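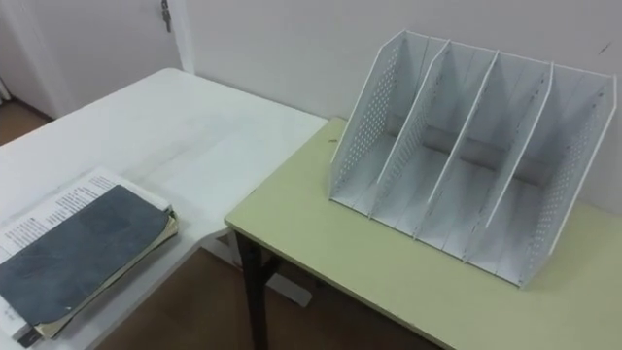 Trokar Correspondence Corpus: data card

Version 3

Summary

The Trokar Correspondence Corpus is a collection of transcribed business letters from the office files of Egilsson, a former dealer in fishing gear and ship supplies. It contains 451 letters, each with a plain-text transcription, a metadata record, and a normalized version for searching. The letters are mostly orders, price inquiries, complaints about late shipments, and replies to those complaints. The languages are Icelandic, Danish, and English.

The corpus was prepared for work on spelling variation and on the formulas used to open and close commercial letters. It has also been used for handwriting dating, although it was not designed for that purpose and the metadata does not fully support it (see Known problems).

Contents of the release

letters/ – one UTF-8 text file per letter, diplomatic transcription
normalized/ – the same letters with modernized spelling and expanded abbreviations
metadata.csv – one row per letter
people.csv – senders and recipients, with variant spellings
folders.csv – original folder titles and their order
splits/ – lists of letter IDs for development and testing
CHANGES.txt – corrections since version 2

Scans are not part of the release. Readers who need to check a transcription against the original should write to the maintainers with the letter ID.

Source material

The letters were kept in 48 folders, labeled by the Egilsson office staff. Folder titles follow at least two systems. The older one files by correspondent; the later one files by type of goods, so that a single correspondent may be spread over several folders. We kept the original folder order and recorded it in folders.csv. No attempt was made to rebuild the files into one system.

Enclosures such as price lists and freight notes were not transcribed. Where a letter refers to an enclosure that is still in the folder, the field enclosure_present is set to "yes". Where the letter refers to one that is missing, the value is "no". Letters that mention no enclosure have an empty field. An empty field should not be read as "no".

Carbon copies of outgoing letters are included when no signed original is known. They are marked with copy_type = carbon. Carbon copies usually lack a signature and sometimes lack the letterhead, so the sender was filled in from the folder title or from the text.

Transcription

Transcriptions were made by Su-chen Fang and Ásdís Kvaran. Each letter was transcribed once and then proofread by the other transcriber against the scan. Birthe Sveinbjörnsson settled the readings on which the two disagreed and reviewed all letters in Danish.

The following conventions apply in letters/:

Line breaks follow the original.
Page breaks are marked with a line containing only the characters ==.
Words struck out by the writer are enclosed in curly braces.
Insertions above the line are enclosed in angle quotes, « ».
Unreadable text is given as [...] regardless of length.
Uncertain readings are followed by [?] with no space.
Long dashes and underlining used as filler at the end of a line are dropped.
Printed letterhead is not transcribed. It is coded in the metadata field letterhead.

Abbreviations are left as written in letters/ and expanded in normalized/. Currency and weight abbreviations are an exception: they are left alone in both versions, as several could not be resolved with confidence. "Pd." in particular is used for more than one unit, at times within the same letter.

Normalization

The normalized text was produced in two steps. A word list was applied first, using Milten, a small rule-based tool written for the project. The output was then corrected by hand. Milten is not distributed with the corpus, but the word list is included as normalized/wordlist.tsv.

Danish spellings were modernized only where the modern form is a one-to-one replacement. Capitalized nouns were put in lower case. Icelandic text was brought to current spelling, including z to s, except in personal names and in the names of ships. English text was left almost untouched, errors of grammar included.

Letters that switch language in the middle are normalized section by section. The switch points are marked in normalized/ with the codes #is, #da, and #en at the start of a line. There is no such marking in letters/.

Metadata fields

letter_id – five characters, folder number followed by sequence letter and check digit
folder – folder number, matches folders.csv
sender, recipient – ID in people.csv
place – place of writing as given in the letter, in original spelling
month – month of writing, if stated
date_basis – stated, postmark, folder, or unknown
lang – main language of the letter
hand – handwritten, typed, or mixed
letterhead – printed, stamped, or none
copy_type – original, carbon, or draft
enclosure_present – yes, no, or empty
notes – free text, in English

"Mixed" in the field hand means that a typed letter has handwritten text beyond the signature. A handwritten date alone does not count.

Splits

A fixed test set of 100 letters is listed in splits/test.txt. The letters were drawn at random within each language, so the proportions match those of the full corpus. All drafts were kept out of the test set – they often repeat the wording of a finished letter elsewhere in the folders. Carbon copies were allowed.

Results reported on the version 1 test set cannot be compared with results on the current one. The old list included duplicates that were removed later.

People and privacy

Private matters appear in a small number of letters, mostly illness given as the reason for a late payment. Érica Rocha read the full set before release and replaced names in these passages with the code NN. The letters themselves were kept. Names of firms were not changed.

The people.csv file lists a person only if he or she signed or received at least one letter. People who are merely mentioned have no ID. Variant spellings are separated by a vertical bar, with the most frequent form first. Patronymics are treated as part of the name and are not used for sorting.

Known problems

1. Folder dates are weak evidence. A letter with date_basis = folder may have been misfiled in the office, and several clearly were. Do not use these letters for dating handwriting.

2. Two clerks signed with the same initials. They share an ID in people.csv, with a comment. Vilhjálmur Vestergaard has suggested a way to separate them by the form of the closing phrase, but it has not been tested on the carbon copies.

3. The ship name Raro also occurs as a telegraph code word in letters from the same correspondents. The normalized text does not tell the two uses apart.

4. Line breaks in typed letters are reliable. Line breaks in handwritten postcards are less so, in cases where the writer turned the card and went on in the margin. Margin text is placed at the end of the transcription.

5. The field place has not been standardized. The same harbor may appear in both Danish and Icelandic form.

Suggested uses

The corpus is suited to the study of letter formulas, abbreviation, and spelling in trade correspondence, and to teaching the reading of office handwriting. It is too small for training a general language model. It is also a poor source for price history, as the price lists are missing and the letters mostly quote prices for disputed goods.

Changes since version 2

Corrected readings in all Danish letters after a second review.
Added the field date_basis.
Moved margin text to the end of postcards; it was previously inserted at the point where the turn began.
Removed a letter entered under two IDs.
Fixed check digits that began with a space in metadata.csv.

Maintenance

Corrections are collected through the year and entered in March. Please give the letter ID, the line number, the present reading, and the proposed reading. Reports on normalized/ should say whether the error comes from the word list or appears only once – the two kinds are fixed in different files.

Questions about transcription go to Su-chen Fang, and questions about names and redacted passages to Érica Rocha.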